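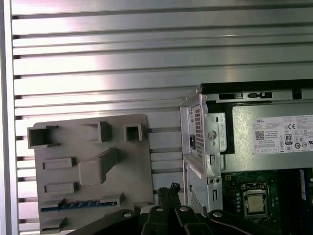 Figure 2. Grey plastic plate with raised features, mounted against a slatted aluminum panel.

3.2 Sorting of small plastics

Household drop-off material was collected at the Cavbridge depot in April. Small rigid items were sorted by hand into 36 categories, following the Ukard guide. Pieces with moulded ridges or hollow blocks were recorded as complex shapes, whatever their colour. Labels and loose metal were removed before weighing. Each category was weighed to the nearest 100 grams, and mixed items were set aside for a second sort on Wednesday.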